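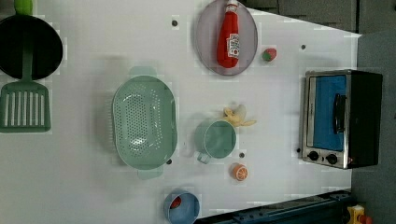

Ticket 2184: Colander not released after transfer

Product: Verkgate kitchen task set
Reported by: Ya-wen Chien
Opened: May 19, 2023
Status: Open

Summary
The arm completes the strawberry and banana tasks as specified. When instructed to move the mint-green colander, it lifts the item by an end tab and does not release it.

Action taken
1. Grip force was lowered by 5 percent. No change was observed.
2. The release height was reset to the April value. The colander was released in 2 of 131 trials.

Assessment
The unit is not approved for unattended kitchen cleanup. Clearing of toy cookware remains a supervised task.

Next step
Tsai is to review the release threshold for thin edges.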